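Dice tray

A dice tray is a shallow, rimmed dish into which dice are thrown, chiefly to stop them from going somewhere else. It is used in board games, tabletop role-playing games and some gambling games, and is found most often in homes where a die has already gone under the refrigerator. Related devices include the dice cup, which shakes the dice, and the dice tower, which drops them down a chute and usually needs a tray at the bottom anyway.

Form

Most dice trays have three, four, six or eight sides, and round ones are also common. The rim is kept low enough for everyone at the table to read the result and high enough to turn back a die thrown with ordinary enthusiasm. These two aims conflict, and makers have settled the matter in different ways. The Golel, a folding tray with snaps at the corners, favors the reader. The Wuviditz has walls so tall that players on the far side must stand up, a feature its owners defend as good exercise.

Floors may be bare or lined with felt, cork, leather or foam. A bare floor gives a lively roll and a sound that carries through apartment walls. Lined floors are quieter, though a thick lining can leave a die leaning against the rim on one edge. Such a die is called "cocked," and whether it should be rolled again is a question that has outlasted several friendships.

The hexagonal tray

The six-sided tray became popular with players of war games and adventure games, many of whom had already spent years looking at maps divided into hexagons and saw no reason to stop. It packs well beside others of its kind, should anyone own several, and its wide corners are easier to clean than those of a square tray. They also give up a trapped die more readily, since a fingertip fits where two walls meet at 120 degrees.
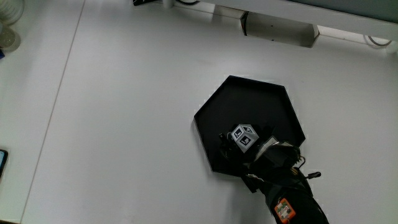
Color is largely a matter of taste, but it affects how quickly a throw can be read. Dark trays are usually paired with pale dice and pale trays with dark ones, a principle that most players discover after buying a matching set. A white cube in a black hexagonal tray stands out at once, even when its faces carry blocky square patterns in place of pips, and the raised rim shows up just as plainly on a white tabletop. Black dice in the same tray may call for a lamp. Dust is visible on black trays at any distance, and crumbs from farther off than that.

Use

Customs vary from table to table. Under the usual house rule, a die that leaves the tray does not count, whatever it shows. Stricter groups add a penalty, while looser ones let the result stand if it was low. The tray is normally placed within reach of everyone, which in practice means within reach of the person who brought it.

In the June issue of the hobby newsletter Lobo, Annick Turcotte reported on 600 throws of a single die, 200 into each of three trays. The lined hexagonal tray kept every throw inside. The unlined one lost a few, and the third, a dinner plate included for comparison, performed like a dinner plate. Keerthana Menon replied in the next issue that all the throws had been made by the same careful person, and that a fair trial would require her nephews.

Other uses

Between games, dice trays hold keys, coins, buttons, spare batteries and the small screws left over after furniture has been assembled correctly. Several makers now sell the same object as a "valet tray" at a higher price. The Nornix, first offered as a desk organizer, traveled in the opposite direction and was taken up by players who noticed that it cost less than the version with a dragon on it.

Care

Bare trays are wiped with a damp cloth. Felt linings are brushed or lifted clean with tape, and cork is best kept away from drinks, a recommendation generally read after the fact. Folding trays should be stored flat.

See also

Dice cup
Dice tower
Cocked die
Catchall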